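# 월렐(Walell) 연날리기 모임 자주 묻는 질문

12월 19일 금요일에 고쳤습니다. 겨울 모임 기준입니다.

## 장소와 시간

**어디서 모이나요?**
임소프 해변 북쪽 모래밭입니다. 주차장에서 걸어서 9분 걸립니다.

**바람이 없으면 취소되나요?**
취소하지 않습니다. 초경량 연을 꺼내거나 줄 정리를 합니다. 비가 오거나 돌풍이 심하면 당일 아침 게시판에 취소 공지를 올립니다.

**처음인데 그냥 가도 되나요?**
됩니다. 첫 참가는 신청 없이 오시면 되고, 두 번째부터는 게시판에 이름을 남겨 주세요.

## 연과 줄

**연을 빌릴 수 있나요?**
알버스 델타연을 빌려드립니다. 2줄 조종연은 대여하지 않습니다.

**줄은 얼마나 길어야 하나요?**
초보자는 30미터면 충분합니다. 모임에서는 35미터를 넘기지 않습니다. 옆 사람과 줄이 엉키면 당기지 말고 둘 다 연을 내린 다음에 푸세요.

**장갑이 꼭 필요한가요?**
바람이 센 날에는 반드시 끼셔야 합니다. 손바닥에 가죽을 덧댄 것이 좋고, 털장갑은 줄에 걸려서 권하지 않습니다.

**모래가 묻은 연은 어떻게 보관하나요?**
집에서 펼쳐 완전히 말린 뒤 마른 솔로 털어 주세요. 젖은 채로 말아 두면 천에 얼룩이 생깁니다. 얼레에 낀 모래는 미지근한 물로 헹굽니다.

## 간식과 준비물

**먹을 것은 각자 가져오나요?**
네. 물과 간식은 각자 준비합니다. 해변에서는 불을 쓸 수 없으니 따뜻한 음식은 집에서 데워 보온병에 담아 오세요. 어묵 국물이나 보리차를 많이들 가져옵니다.

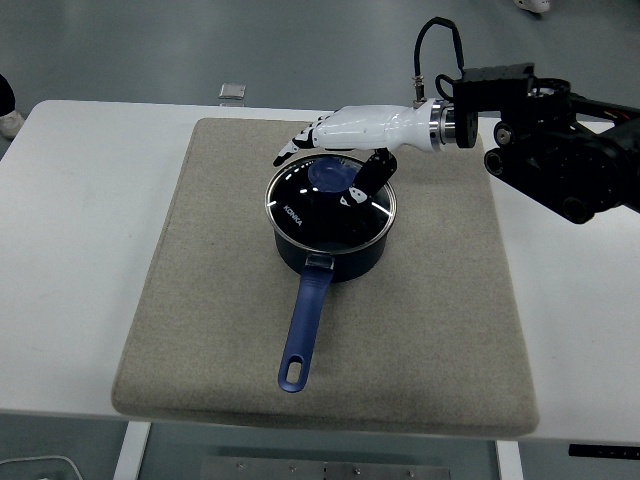
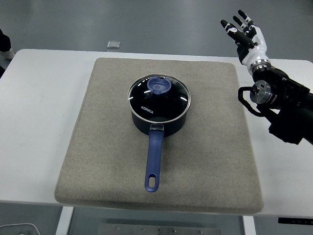
유리 뚜껑을 덮은 작은 냄비

## 회비와 기타

**회비가 있나요?**
없습니다. 대여 연이 망가졌을 때만 수리용 천과 살대 값을 받습니다.

**아이도 참가할 수 있나요?**
보호자가 옆에 있으면 됩니다. 아이가 얼레를 잡을 때는 보호자가 줄을 함께 잡아 주세요.

**개를 데려가도 되나요?**
목줄을 하면 됩니다. 다만 연을 띄우는 구역 안에는 들어올 수 없습니다.

**카누라 연 축제에도 나가나요?**
네, 4월에 단체로 갑니다. 지난 축제에는 관람객까지 합쳐 거의 892명이 왔습니다. 참가 신청은 게시판에서 따로 받습니다.

**잃어버린 물건은 어디에 문의하나요?**
게시판 분실물 글에 댓글로 남겨 주세요. 주운 얼레와 장갑은 다음 모임 때 가져갑니다.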